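# Tellden two-arm bench cell

Tellden is a tabletop handling cell with two arms on one work surface, built for small part families that change too often to justify fixed tooling. Each arm sits on its own square mounting plate and carries a black gripper. The surface is marked off in a grid with blue tape, and part positions are called out by cell.

The demonstration unit can be viewed at Prirkelel's Emville shop by appointment. Sessions run 100 minutes and take up to 16 visitors. 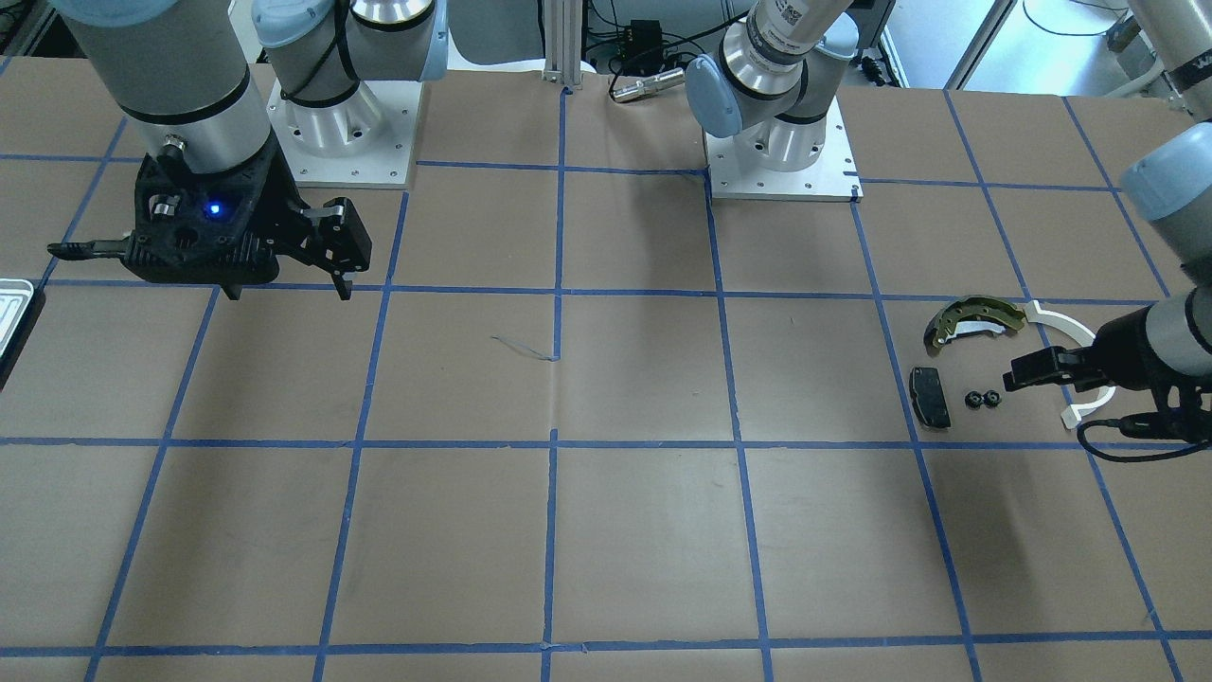

Visitors may bring their own parts, up to 149 mm on the longest side. Send a drawing or a sample beforehand - parts without one are run only if time allows. The standard set is drawn from brake hardware and includes a curved shoe, a small rectangular pad and a white plastic arc. 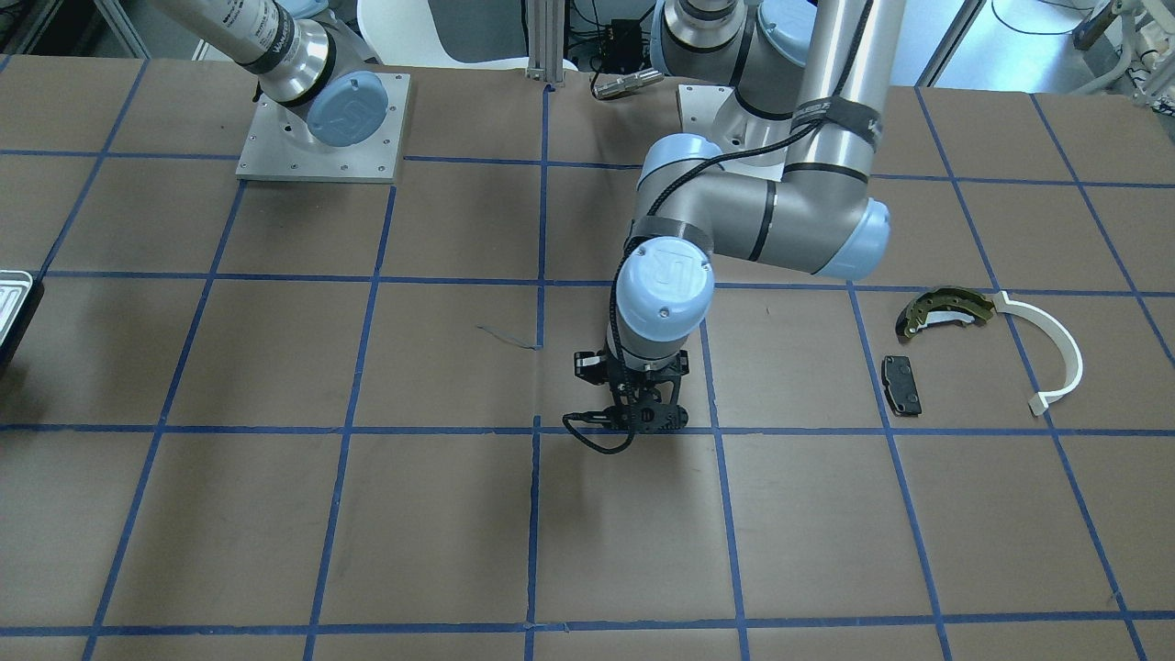
*Tellden at Emville: gripper above the taped grid, brake parts to the right.*

Questions that come up at most visits:

- **Can one arm be ordered alone?** Yes. The second plate position is left blank.
- **Is the covering part of the product?** No. Any flat, matte surface will do.
- **Who teaches the positions?** The customer's operator, after 2 days of training with Naledi Shabalala.

Pendants are supplied with the cell. Floor anchoring is quoted separately.

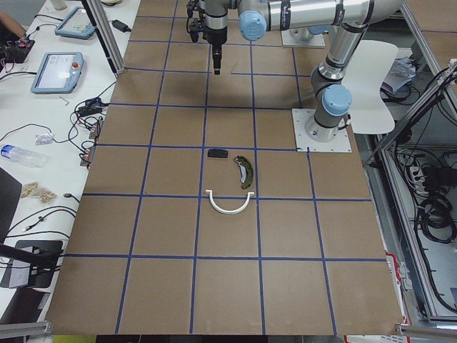 Text: Petronella Mkhize, Prirkelel | Jan 18, 2024

The next open day is in May. Bookings go through Tshepo Rampersad at the Emville front desk. Closed shoes are required on the shop floor, and safety glasses are lent at the door.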